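Vekbridge restocking kit, anyone running one on drinks?

14 replies

shelfwright
We're a small integrator and one of our customers wants shelf facing and restocking on bottled drinks. They've asked us to quote the Vekbridge retail kit on an arm they already own. The kit is the two-finger gripper, the wrist camera, the controller box and the planning software with a year of updates. I've read the brochure and sat through the sales call. I'd like to hear from people who have put bottles on shelves with it. How is the grip on full bottles, how long does setup take, and what does support look like after the first month?

mdunley
We had the trial unit for 90 days. Hardware is good. The fingers close evenly and the palm housing is slim enough that you can get between shelves without much fuss. Software is where the time goes. Teaching a new shelf layout took me most of a day the first time and an hour or so once I knew the menus. The manual has you calibrate the camera before mounting the fingers. Do it after. The weight changes the wrist sag enough to matter.

shelfwright
Thanks. Did you use their shelf templates or draw your own?

mdunley
Drew my own. The templates assume the arm comes at the shelf square on, and our aisle didn't allow that.

Pallet_Jane
Going to disagree about the hardware. We ran the same fingers on cold drinks and the pads were slick with condensation by mid-morning. We got drops. Vekbridge sent us softer pads, which helped, but they wore out fast and they're not in the kit price. I would not call it ready for a chilled case. Ambient shelves, maybe.

mdunley
Fair, ours was all ambient. I never tried it on anything chilled.

kvoss_automation
I was at the Tustex open house and spent a good part of the day on the drinks shelf they had set up for it. They resell Vekbridge and let visitors bring their own test routines. I saved some wrist camera views while I was there. This one is from an angled approach, which is what shelfwright will be dealing with if the aisle is narrow.

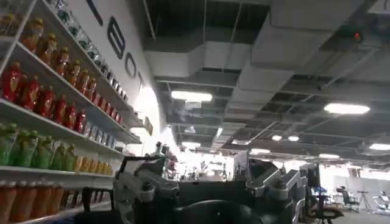

Wrist camera view, angled approach to the drinks shelving at Tustex.

Two things from my notes. First, the software groups products by color before it reads labels, so a shelf arranged by color like that one is the easy case. Ask them to mix it up. I swapped some bottles between rows and the planner slowed down a lot. It still got them right, but I was standing there waiting. Second, look at how much of the bottom of the view the gripper takes up. You lose the lower shelf on a close approach unless you back off and look again. That second look adds time to every pick down there.

shelfwright
That's very useful. Can you move the camera?

kvoss_automation
There's an offset bracket. Moves it out to the side, and then you have to watch for it hitting the shelf upright. I'd take the standard mount and live with the second look.

gantrygus
I'm going to be the one who says it. For the money you could buy a Hudec vacuum head and do flat-top cartons all day. Single bottles are a bad job for a robot. A person faces a shelf in a few minutes.

Pallet_Jane
He isn't asking about cartons. The customer sells bottles.

gantrygus
I know what he asked. I'm saying the quote should have a second option in it. We did one where the bottles stayed in the tray and the whole tray went on the shelf. Customer was happy and we finished in 2 weeks.

shelfwright
I did raise trays. They don't want them, the shelf has to look hand stocked. I may put it in as an alternate anyway.

Reto Wallner
I do field service on these kits for a distributor, so take that into account. A few corrections and a few things that haven't come up.

The softer pads Pallet_Jane got were an early batch. The current ones last longer. I won't claim they like water, they don't, and I tell people the same thing about chilled cases. Wipe the pads every shift and keep a spare set.

The slow planning on mixed rows is a setting. By default it checks every label against the full product list. If you load only the products for that bay it gets much quicker. We had a site with 300 products loaded where the bay held 15. Cutting the list fixed most of their complaint.

Ceiling lights are what I get called out for more than anything. If you're tilted up at a top shelf and a light panel is behind it, the exposure drops and the labels go dark. Lock the exposure manually for the top shelf poses. It's under camera, advanced, and it's off by default.

Support is by ticket. Phone support costs extra and I'd pay for it in the first year.

kvoss_automation
Wish I'd known about the product list. Nobody at the open house mentioned it, and I asked twice why it was slow.

mdunley
Same here on exposure. I put tape over part of a light fixture for the whole trial.

shelfwright
This is more than I got out of the sales call. Plan for now is to quote the kit with the standard mount, spare pads and phone support for the first year. The tray option goes in as an alternate. I'll ask for the trial to start in March and I want it on their real shelf with the rows mixed. If Vekbridge won't do that I'll look at the Fetgate gripper, though I haven't found anyone who has used one on bottles either.

Pallet_Jane
We looked at Fetgate. Nice gripper, no shelf software at all. You'd be writing your own. Get the pad price in writing whichever way you go.

14 replies | 3 shares
Contact the moderators | Forum rules | Back to top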